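Robot Rules: How to Share a Room With a Machine That Moves

Hi! I'm Shirley Rudd, and I have one of the best jobs I can think of. I look after the rules in a workshop where small robot arms practice putting things together. (Yes, rules! Stay with me, it gets good.)

A lot of kids ask me if robots have to follow laws, like in the movies. Well, robots don't read. You can tape a sign right in front of one and it won't care at all. So most robot rules are really rules for people: the ones who build the robot, the ones who program it and the ones who stand next to it eating a sandwich. (Rule one at our place: no sandwiches!)

When lots of people agree on a good way to do something and write it down, we call it a standard. You use standards all day long. A plug fits the socket because somebody wrote down how big it should be. Robots have standards too, and some of them are long. The binder on my shelf has 80 pages and I've spilled tea on at least three of them.

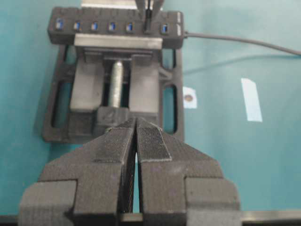 Let's start with pinching. Have you ever caught your finger in a drawer? Ouch! Any place where two hard parts come together is called a pinch point, and a robot gripper is a pinch point that can travel. It doesn't have to be big or fast to hurt. The gripper also can't feel the difference between your thumb and a block of plastic unless somebody has given it a way to tell.

So our pinching rule goes like this: if the arm has power, hands stay out. Need to move a part? Stop the robot first, wait until it's really still, and then reach in. My friend Mudassar Bugti says it out loud every single time, "Stopped, still, reach!" and I've caught myself saying it at home when I get toast out of the toaster.

Next comes holding things down. When you saw a piece of wood, you don't want it skating off across the bench, right? Same for robots. A vise or a clamp has two jaws and a screw. Turn the screw and the jaws squeeze. A robot usually goes back to the spot it was told about, so if the work slides over by even the width of a pencil, the robot may grab air, or bump into something hard and keep pushing. We give every clamp a little wiggle with our hand before we start. If it wobbles, we tighten it and wiggle it again.

Now for the big one, the stop button! Its proper name is the emergency stop, and the usual kind is a red mushroom shape on a yellow background so that you can find it in a hurry. Here's what I love about it: anybody can press it. You don't have to be the boss, you don't have to ask and you don't have to be sure. Hawi Araya pressed ours on her very first Thursday when she thought she smelled something burning. It was Vaughn Pettigrew's lunch in the kitchen next door. We all said thank you to her anyway and we meant it, and then we took 10 minutes to check everything before starting up again.

Starting up again has its own rule, by the way. Letting go of the stop button should never make the robot move. All it does is say "okay, you may be started now." Somebody still has to look around, call out "Moving!" and press start.
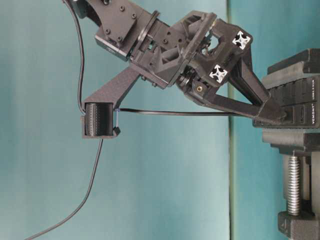
Cables are the boring part, except that they cause so much trouble! A robot arm can bend and twist in ways that your arm can't, and any wire near it might get tugged, rubbed or wrapped up like spaghetti on a fork. Before a new job we move the arm through its whole path very slowly and watch only the cables. It takes ages. Liviu Pană has done it 23 times on one job, which we called Sopacua, and he kept finding little changes to make.

Slow is a rule too. The first run of anything new happens at a crawl, with one person watching and a hand close to the stop button. We speed up a bit at a time, and only if the last run went well.

Want to try this yourself? Ask a friend to be the robot. Put a cup on the table and give very exact orders, like "move your hand forward" and "close your fingers." The robot has to do just what you say, even if it's silly (but no hitting and no hot drinks!). Pick a stop word before you begin, and let everyone in the room use it. Then move the cup a little while your robot has its eyes shut, and see what happens to your orders.

After that, write down three rules for your game and swap them with another pair of players. If they can follow your rules without asking you any questions, you've written a pretty good standard.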